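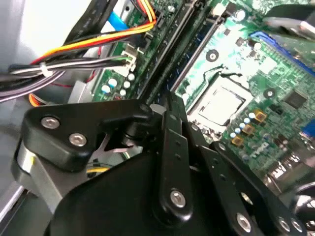
An open desktop case at the Ondale bench, with the processor in its socket and no heatsink fitted.

Ondale opens a computer repair bench in Levlow, and you're all invited to bring your old desktops

For immediate release, December

I've been taking the sides off computers for 26 years and I still get a little thrill when the board comes into view (green, covered in solder points, usually with a good layer of fluff somewhere in the case). So I'm very happy to say that Ondale now has a proper repair bench of its own, in the old Hägglund shop in Levlow, and that we're open for desktops from this month!

We've been doing this in a smaller way for a while. Last year 2,088 machines came to us and 1,654 of them went back out working, most of them to the people who carried them in. Another 537 are booked in already for the winter, so please do get in touch before you turn up with one under your arm.

What do we do? Mostly the plain jobs. We swap memory, we change tired fans, we clean out the dust and we put fresh paste between the processor and its heatsink. That last one is my favourite. The paste dries up over the years, the computer gets hot and noisy, and people think they need a new one when a tidy-up and a small blob of paste would see them right. It does mean taking the heatsink off and seeing the bare metal top of the processor, and I know that makes some owners nervous. Come and watch if you like! There's a stool, and I'm always glad of the company.

We look at every desktop for free and ring you with a price before any work starts. If it can't be saved we'll tell you so, and with your say-so we'll keep the good parts for somebody else's repair. Memory sticks, drives and power supplies all go on the shelf with a label saying what they are. We don't do laptops yet (sorry, I'm asked every day) and we don't do printers, full stop.

Please bring the tower and its power lead. Leave the screen, the keyboard and the mouse at home, as we have plenty. Back up anything you care about first if the machine still starts, and if it doesn't, say so when you book and we'll talk about getting your files off it.

The bench is open from 10am to 4pm, and the kettle is on for most of that. From January we'll also be running evening sessions at our Anholm site, starting at 6.30pm, where you can have a go at your own machine with one of us beside you. Bring a cross-head screwdriver if you have one you like.

Notes to editors: Ondale repairs and rehomes desktop computers in Levlow and Anholm. Press visits to the bench are welcome in the mornings, by arrangement with the front desk.

Ends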